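Shop tips -- arm build, August lot

More bits from the shared shed while we finish the arm. Written up fast, sorry for spelling. Same rule as always, if you use the tip and it's wrong, put it on the whiteboard.

Power first. Kill switch goes where your left hand already is. Not behind the arm, not under the bench. Roscoe Whitfield mounted ours under the bench lip and we moved it 2 days later.

Label both ends of every cable. Masking tape and a paint pen is fine. Do it before the cable goes through the arm, becuase after that you're guessing.

Thread locker on the shoulder bolts, blue not red. Snug, leave overnight, check again in the morning. Don't glue in anything you'll want back out.

Sim before metal. Natalie Sugden won't let anybody run a new move on the real arm until it's gone through the simulator start to finish, and fair enough, a bent finger is a week waiting on parts. Our practice job is the dullest one going -- come down over a small block, stop short, look at the gap. Do that a heap of times before you try closing the gripper.
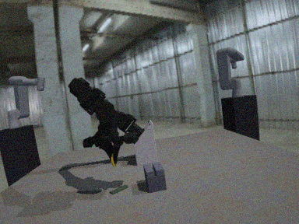
Do I need a fancy computer to run the simulator at home?

Any desktop with a half-decent graphics card will do to start. Turn the shadows and the resolution down while you're sorting out the moves, then turn them back up for the last run. Mine's a hand-me-down and it copes, just leave the side panel off if it's a warm arvo.

Save every run that goes bad. Name it after what went wrong, "elbow too low" or whatever. Numbers mean nothing later. I've got a file called 1874 and no clue what's in it.

Measure the bench twice, type it in once. Base to front edge on ours is 410 mm and somebody had it in as 140 for most of a month. Everything landed short. Tape measure, metal ruler, same answer on both, then type.

Same units everywhere!! Millimetres on the drawings and metres in the software is how you get an arm the size of a ferry.

Slow is fine. We cap new moves at 7 percent speed and let them creep. Boring to watch, get a cuppa, but stay in reach of the switch.

Look from more than one spot. From the side you can judge height over the block but you can't judge left and right worth a damn, so get up high and look down as well.

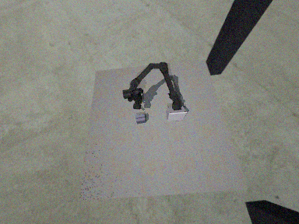

Then go back to the side view and check you haven't wrecked the height fixing the other thing. Back and forth till both are happy. Write the numbers down, in pen.

Grease -- less than you think. Wipe the old stuff off first. Booker Castellanos keeps a cut-down toothbrush for it, hanging by the vise. Put it back.

Zip ties: trim flush and run your thumb over. If it scratches you it'll scratch the cable jacket too.

Spare fingers for the gripper, print them in pairs and keep them in pairs. Old ones go in the scrap tub, not back in the drawer.

Next lot will be belts and tension, once Lợi Võ is done with the bench.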